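Board index > Work in Progress > Environments

Jardine harbor scene, need eyes on the fog

pellwick
Posted 23 January 2019
Ok so I've been on this harbor town (I'm calling it Jardine) since April and I think I've stared at it so long I can't see it anymore. The whole thing is built in Gultus and rendered in Illulitz. The buildings are fine, I'm happy with the buildings! It's the fog. Every time I turn it up enough to hide the back of the set, the boats go flat and gray. Turn it down and you can see where the hill just stops. Renders are in my gallery, the last three are the newest.

mossgate_9
Love the rooftops. I'd kill the fog altogether and put a painted card back there. You're paying for volume you don't need. What are your render times?

pellwick
14 minutes a frame with fog, 2 without. So yeah, you have a point. But I want the light from the lamps to catch in it, that was sort of the reason I started this.

tarn_hollow
Don't kill it, that's the mood of the whole piece. Make two volumes. A thin one up front that only the lamps light, and a thick one starting behind the last row of houses. Flat boats sounds to me like your front fog is picking up the sky light. Turn that off and look again before you change anything else.

mossgate_9
Two volumes is going to make it slower, not faster. I did a canyon like that once and gave up at frame 600 or so. A card with a soft gradient would look the same to anybody who isn't on this board.

tarn_hollow
It's a still, who cares if it's slow?

pellwick
It's a still for now, haha. I was kind of hoping for a slow push in down the pier. But ok, I tried the sky light thing over lunch and wow, the boats came back right away. The far hill still looks cheap so I might use the card just for that and keep the fog for the front. You can both be right?

odd_kettle
I like the new one a lot more. My only gripe now is the crates on the pier. They're all perfectly square and the edges are razor sharp, so my eye goes straight there and stays. Bevel them a little and bend a few sides. Also are those from the Drultby pack? I've seen that rope texture in a lot of scenes.

pellwick
Guilty, rope and crates are both Drultby. I was going to model my own and got lazy. I'll do a few cardboard ones too I think, for up by the shop door. 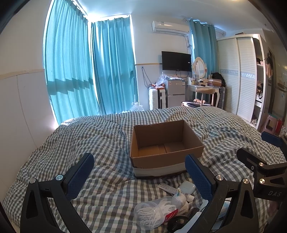

Open box on the bed, gray tape along the bottom edge.

Going to start with something like that and keep it low poly, no need to go nuts for a thing that ends up thumbnail sized.

odd_kettle
Go easy on the tape, if it's too clean it'll read as a stripe from that far off. I'd rough up the corners too.

mossgate_9
Fine, keep your fog. I still want to see a version with only the card though, same camera, same lamps. Post them side by side.

pellwick
Deal. I'll set both going tonight and put them in the gallery when they're done.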